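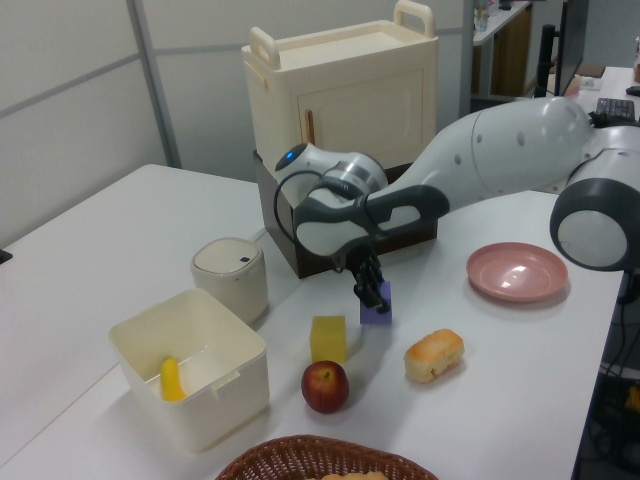
White tabletop with a small purple cube, gripper above it

Tillstead Home Help > Furniture and rooms > Desks and tables

White table gives too much glare, is there something to do except buying a new one?

Pirjo Lappalainen
707 views

Hello everybody. I hope I have chosen the correct section, if not please move me.

Last winter I bought a white table from Ustex for the small room where I do translations and also my sewing. In the shop I liked it very much. My old table was dark brown and the room is to the north side, so I wished for something light. All winter I was content with it. But now it is July and in the morning the sun comes in from the side at a low angle (the window is more to the northeast, I should say it correctly) and the table becomes so bright that I must close my eyes a little. Around nine o'clock it is over, but from six to nine is my best time for work, before the telephone starts.

In the evening there is a second problem. I have a Berneo lamp with an arm, clamped to the back edge, and it makes a bright spot on the table exactly between my keyboard and the papers. When I read on paper it is not so bad. When I look from the screen to the paper and again to the screen, my eyes are tired after one hour, and some days I have headache.

What I have tried already:

I closed the curtain. The curtain is thick and then the room is dark and I need the lamp, and so I have the spot again.

I put a dark green tablecloth on it. It was pleasant for the eyes but it slides when I write, and the mouse does not like it. For sewing it is worse, the fabric takes the tablecloth along.

I moved the lamp to the left side. The spot also moved to the left side.

My sister says I should paint the table. I am not brave enough for this. The surface is smooth and a bit shiny and I am afraid the paint would come off on my customers' curtains. I sew curtains mostly. Also I would like to keep the table in good condition, I may sell it when I move.

My budget is small. Please tell me if there is some mat or film or another solution which you have used yourself. I thank you in advance, and excuse my English, I write slowly but I check the words.

Pirjo

szalai_workroom
Marked as helpful by 30 readers

Hi Pirjo, your English is fine. I had nearly the same thing with a white table and a window on the side, so I can tell you what I did and in what order I would do it now.

First, turn the table. I know everyone says this and it's annoying if the room is small. What you want is for the sun to reach the table from beside you and a bit behind, on the side of the hand you don't write with. If the sun is coming from the front, even a little, it bounces off the top straight into your face. Before you carry anything, lay a hand mirror flat on the table where your papers normally go and sit down in your usual position. If you see the window in the mirror, that's your morning glare. If you see the lamp, that's your evening glare. Then you can slide the chair around and find out where both of them disappear. It took me one morning and two cups of coffee.

Second, the lamp. You moved it sideways, but did you also change the height? A lamp on an arm is usually pulled too low, and then all the light lands in one patch. Raise the head as far as the arm allows and tilt it so the light comes down from the side and you can't see the bulb from your chair. Then try a weaker bulb, and keep another light on in the room at the same time. One bright lamp in a dark room is hard on the eyes on any table, white or brown. I have a cheap floor lamp behind me pointed at the ceiling and it made more difference than anything I did to the desk.

Third, a desk mat, but only for the part where you read and type. Get a matte one in a middle color. I went for black first and regretted it, the white all around it looked even whiter. Mine now is a gray felt one, the thick kind with a rubber back, and it stays put. The mouse works on it. For sewing you roll it up and put it behind the door, so you keep your smooth table for the fabric. I wouldn't want felt under a curtain either, it picks up every thread.

For the morning, exchange the thick curtain for a thin one, or hang a thin one in addition to it. Since you sew curtains you can probably make this from leftovers! A plain off-white voile is enough. You want the sun spread out, you don't want it gone.

I'd leave the paint alone. Smooth shiny tops need sanding and a primer, and even then the front edge where your wrists go will wear first. Ask me how I know.

gardenpath266

I just put newspaper on mine. Free, and you change it when it's dirty. Looks ugly but who is visiting your desk

Pirjo Lappalainen

Thank you both. I reply here because I have now tried some things and perhaps it is useful to another person.

The mirror was a very good advice. In the mirror I saw the window, and I also saw the glass door of my bookcase, which sends the sun back to the table a second time. I would never have thought of it. I have hung a scarf on the bookcase door for the moment and already it is better.

Turning the table was only possible by a quarter, otherwise I cannot open the wardrobe. But a quarter is enough, the sun is now at my left shoulder. I write with the right hand.

I lifted the lamp to the highest position. The arm of my Berneo sinks down slowly when it is high, so I tightened the screw at the joint with a coin. The bright spot is still there but it is bigger and softer, and it is not between the keyboard and the papers anymore. I have no floor lamp. I put the small lamp from the bedroom on top of the wardrobe and this does the same, I think.

The newspaper I also tried, with respect. The ink came on my sleeve and on one hem, so not for me. For somebody who does not sew with light fabrics it can be okay.

I have not bought the mat yet. I have one question more about it: does the felt become warm under the arms in summer? My room is hot in the afternoon. And is the rubber side safe for a white surface? I had once a rubber mat under a radio, and after a year there was a yellow shape which I could not wash away with anything.

szalai_workroom

Good catch with the bookcase.

It does get a bit warm under bare arms, yes. I don't mind it, but my room is cool. If it bothers you, look for a mat in smooth matte imitation leather, those feel cooler, and you can wipe them.

About the rubber, I can't promise you anything. Mine has been on the table for two years without a mark, but I roll it up every few days. The yellow shape you describe happened to me with the feet of a printer, so I believe you completely. If you want to be careful, lay a sheet of plain paper under the mat, or buy one with felt on both sides and hold it with two small clips at the back edge. And lift it now and then, especially in the months when the sun reaches it, so that the covered part and the open part age the same way. That will matter if you want to sell.

linden_and_lace

I sew too, curtains and christening gowns. For the table I use a cutting mat, the green kind, 7 years now, and it solved the glare for me without my intending it. It is matte, it doesn't slide, and the lines help with the hems. You can lay two next to each other if the table is long. Writing on it is a little soft, so put a few sheets of paper under the one you write on. Keep it out of hot sun and never put the iron down near it. I warped my first one that way, and it never went flat again, though I had it under the encyclopedias for a whole month.

Pirjo Lappalainen

A cutting mat, I own one already! It stands behind the sewing machine and I use it only for small pieces. I have now laid it under the papers, and tomorrow at six I will see how it is with the sun.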